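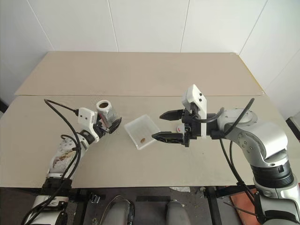 Old pole beans from my aunt's freezer, worth planting?

erngate_gardener
15 April 2025
So I cleaned out my aunt's chest freezer and under the peas was a jar of bean seed labeled "Irkell, from the farm." Family story is they've been grown since 1930 or so, first on the farm and then behind her house. Last time she planted any was 2000. I counted 144 beans (yes I counted, it was raining). Do I just stick them all in the ground and hope? I'm dying to see them climb something again!

mudboots
Do NOT plant them all. Please. One late frost or one groundhog and the whole line is gone. Do a paper towel test on ten, keep the rest frozen, and let the jar come up to room temp before you open it so you don't get condensation on the seed.

lima_or_bust
Ten is too many to burn on a test if you ask me. I'd start them in potting mix and plant whatever comes up. Same information, and you get to keep the plants. I never saw the point of sprouting beans in a towel and then snapping the root off when you move them.

mudboots
I've moved hundreds and snapped maybe three. You can see what's going on in a towel. In cold potting mix an old bean rots and you never know if it was dead already or you drowned it.

porchswing
What zone are you in? I'm up by Moradi and wouldn't put a bean outside until the soil is past 60, which for me is well into May. Also don't soak them overnight, old seed splits. I learned that with some cowpeas, lost the lot.

erngate_gardener
Zone 6, clay, slopes toward the creek. OK no soaking. Would you use inoculant? The Grudovis feed store has it but it's the big bag.

lima_or_bust
Skip it if you've grown beans in that bed before.

mudboots
For once we agree. Put up a tall trellis though, the old pole types get away from you.

erngate_gardener
Compromise, I did eight in a towel on top of the fridge and four in pots - the other 132 went back in the freezer. Will post when something happens.

porchswing
If you end up with extra seed this fall I'd trade you for some of my greasy beans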